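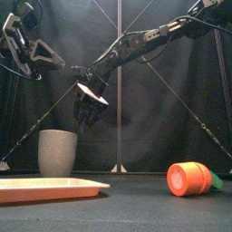

How does a two-armed robot learn to handle something it was never programmed for? A person steers the arms through the job many times over, each attempt is recorded, and a learning system is trained on the recordings.

Velby, the automation group at Osel, has reached 1707 recorded attempts in its tabletop set. The project began in April under Lumturie Stan, with Amirul Saragih steering most of the sessions. An attempt can last up to 40 seconds - longer ones are thrown out.

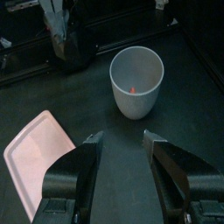

Page last changed: Dec 15, 2021

Each attempt is saved with views from the wrist cameras and a fixed camera, along with the arm positions. Biljana Stojanović checks the recordings before they go into training. So far 537 have been set aside for testing and will not be used to train the system.

"We keep the clumsy ones if the job gets done," Stan said. "A system that only sees perfect runs has no idea how to recover."

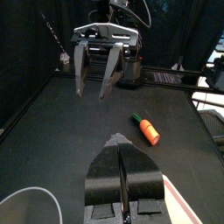 Toy carrot on the table, with the two grippers on either side.

The group plans to stop at 3775 attempts and then move on to Popescu, its next set - mostly folding cloth.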